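How to bring order to the cables on a shared desk

Posted by Danang Jugah, April 7, 2022

In our office at Gimside we have two tables pushed together, and for a long time all the cables lived in the place where they meet. I put this job off for months. In the end it took one morning, and I spent 438 pesos on ties and labels.

Before you start, tell the people who use the desk that the power will go off. Save your work and switch everything off at the wall.

Step 1. Follow each cable with your hand from the plug to the device. Do not pull. When you know what it is, put a label on both ends. I write the name of the device and the date when I checked it.

Step 2. Take out every cable that goes to nothing. Put them in a box and keep the box for one month. If no person asks for them, they can leave the office.

Step 3. Decide where the power strip will stay. It should be on the top of the desk or fixed under it, never hanging from its own cord. Power adapters need air, so please do not cover them with paper or put them in a closed drawer.
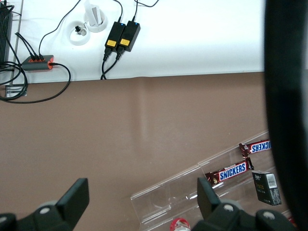 My colleagues at Zuccaro read the first version of this page and wrote back that they would do the long cords before the short ones, because a long cord crossing the work surface is the one that catches a sleeve and takes a cup with it. I tried their order on the second desk and it was faster, so I recommend it now.

Step 4. Bring the cords that go down through the nearest grommet. If the hole is already full, use the back edge of the table and a clip.

Step 5. Make the extra length into a flat loop, as wide as your hand, and close it with a fabric tie. Plastic ties are cheaper (200 in one bag) but you must cut them each time you change something. Leave the loop a little loose.

Step 6. Move snacks and small trays to the side where there are no cables. Chocolate is not a problem until it melts.

Step 7. Switch on the strip first and then the devices, one after another. If one does not start, check its plug at both ends.

I repeat steps 1 and 2 every April.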